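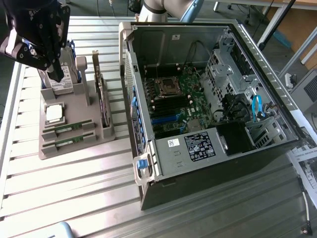 Hard drive upright in the parts fixture, CPU and two RAM modules beside it, open tower case to the right.

February 17, 2022
Timetable and Station Code Group, notebook entry

Subject: station code reconciliation, Fletlow line

The weekly comparison of the printed working timetable against the Plurkance station table was completed this morning. The table holds 923 station records. Of these, 18 did not match the printed codes and were set aside for review by hand.

Most of the mismatches are on the branch between Fletlow and Figueroa. Figueroa is listed twice in the table, once as a passenger station and once as a freight siding, and both records carry the same code. The freight record should have its own code. Until one is issued, trains that only stop in the siding will continue to appear on the passenger departure list.

Anus was recorded as a halt with no platform. The line diagram shows one platform on the down side. The record has been corrected and marked as checked. The name is correct as spelled and should not be blocked by the text filter on the inquiry page. The filter rule has been lifted for station names only.

Train counts were also reviewed. Fletlow is shown with 100 departures per week, and the printed timetable agrees. The Figueroa count is too high for the reason given above and should not be quoted to the public.

Distances were left as they are. The first part of the branch is still entered in miles and the remainder in kilometers, and the conversion was not attempted today.

The overnight import stopped after 900 records. It was started again by hand and ran to the end. The log gives a time-out on the connection and nothing further. Colleagues running the import next week are asked to keep the full log and attach it to this page.

Open items:
Request a separate code for the Figueroa siding.
Confirm the platform length at Anus with the line office.
Convert the branch distances to one unit.
Check whether the summer Sunday trains are still in the February file.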